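October, notebook 2, bench at the window end
Entry by Clodagh Madigan. With Evan Vidal in the morning, Colette after lunch.

Fault: handheld gripper tool, left finger not closing all the way, and width reading wrong when it does.

Continuing from the entry Evan V. left last night. He had the tool down as "sticky, probably dust." I don't think it is dust. Started again from the beginning.

9:10. Power on, homed the fingers. Homing passes. Width reads zero with the fingers closed on nothing. Opened and closed by trigger 16 times without load. On most of them the width comes back to zero. On the others it stops short and the log shows the finger pair as still open, although by eye they are touching at the tips. No error raised. The log just carries on with the wrong number, and anything we record in that state is bad data.

9:40. Swapped the trigger cable for the spare. No change. Put the original back.

9:55. Evan V. asked whether the encoder was dropping counts. Put the readout on the desk machine and moved the fingers slowly by hand. Counts go up and down evenly. Moved them fast, same result. Then I pushed sideways on the left finger while holding the trigger closed and the count did not move at all, but the fingertip did. So there is play between the finger and the carriage, on the far side of the encoder where it can't be seen by the software.

10:15. Took the left finger off. The mount screw came out with almost no torque. No thread locker on it that I could find. The right one was tight and had the blue stuff on it. Checked the build sheet: both fingers were changed the same day, initialed E.P. for the right and nothing in the box for the left. Asked Evie. She did the right one, then was called over to the Mosura rig, and thought Évan Pruvost had finished the left. He thought she had. The sheet has a box for it and the box was empty, and the tool went back into use anyway. I have used it with that box empty too, so I am not putting this on either of them.

10:40. Looked at the hole in the bracket under a loupe. It has gone slightly oval. The finger has been rocking in it for a while. I can't tell from this when it came loose. The session counter on the tool reads 2276. The finger change was at 500. Any grasp between those two could be affected and I have no way yet to say which ones are.

11:20. Fitted a new bracket from the Linau bag (the last left-hand one, needs reordering). Thread locker on, screw to spec, paint mark across the head so we can see if it turns. Left it alone over lunch to cure.

1:30. Colette back. Repeated the trigger test, another 16. Zero every time. Sideways push on the left finger now moves nothing I can feel.

1:50. Second problem, found while doing the first. With the tool held low over the table and both fingers open, the reported width jumped by itself and the fingers twitched inward. Trigger not touched. It happened twice, and then I could not make it happen again for quite a while.

Colette had the idea of flexing the cable where it comes out of the handle. It does it every time if you bend the cable toward the thumb. The strain relief has split on the inside of the bend, where you don't see it unless you turn the tool over. I think a conductor is broken and making contact on and off.

This one is a safety matter. The fingers don't close hard enough to injure, but they do pinch, and people put a hand in there to clear things. We also work over glass. A twitch in the middle of a grasp with a jar in it is a jar on the floor. Until the cable is replaced:

Nobody puts fingers between the fingers with the power on. Switch off at the supply, not at the trigger.
No glass grasps. Moving the tool around near the shelf is OK with the motor off.
Tag stays on the handle. Don't take it off to charge.

2:30. Motor disabled, went over the approach to the shelf to see how much the cable bends in normal use. It bends more than I expected. Reaching low across the table with the fingers level puts the handle at an angle where the cable folds back on itself, and we do that reach all day.
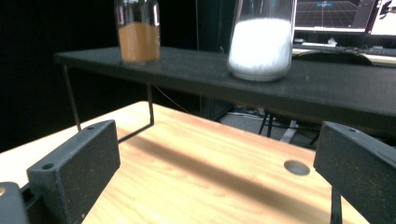 Low approach across the table, both fingers in view, jars on the shelf behind.

Tried holding the handle turned a quarter to the left for the same reach. Cable hangs free, but your wrist gets tired and Colette says she would not keep it up for a full session. A cable clip further back on the forearm might do the same job. Evan V. will print one.

3:10. Called Zidov for the cable. They have the straight version in stock and not the angled one. Ordered the straight. Asked whether the strain relief is sold separately and it isn't.

3:25. Went back to the data question. Pulled the width traces and looked for closes on nothing that end above zero. They are easy to spot in the test runs from this morning. In the real sessions it is harder, as most closes are on an object and the width is supposed to end above zero. The only clean check is the homing close at the start of each session, and homing passed this morning with a loose finger, so it is not worth much. Flagged everything after the finger change as "width suspect" and left the video alone. Pruvost wants to keep training on it with the width channel dropped. I would rather wait until somebody has compared it with the Pons tool, which had its fingers changed by the same procedure and ought to be checked for the same screw before anyone uses it.

Open:
Pons tool, check both finger screws (Evie, first thing)
Reorder left brackets
Cable, when it arrives, then repeat the bend test with the motor on and nothing on the table
Forearm clip (Evan V.)
Build sheet: add a line so the tool can't be signed back in with an empty box. Colette will change the template.
Width flags, decide with Pruvost

4:40. Tool in the drawer, supply off, tag on.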